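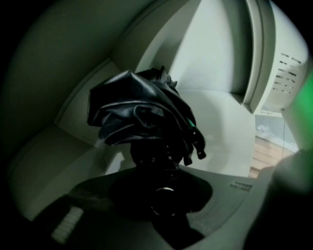

Folding umbrella

A folding umbrella is an umbrella whose shaft and ribs shorten for carrying. The shaft is made of sliding tubes, held open by a spring catch.

Construction

Each rib is jointed in 2 or more places. Steel ribs are stronger than aluminium ones but heavier. The canopy is usually polyester or nylon, cut in triangular panels and sewn to the rib tips.

Care

The canopy should be dried open before storage, as trapped water causes rust at the joints.

See also

Parasol
Raincoat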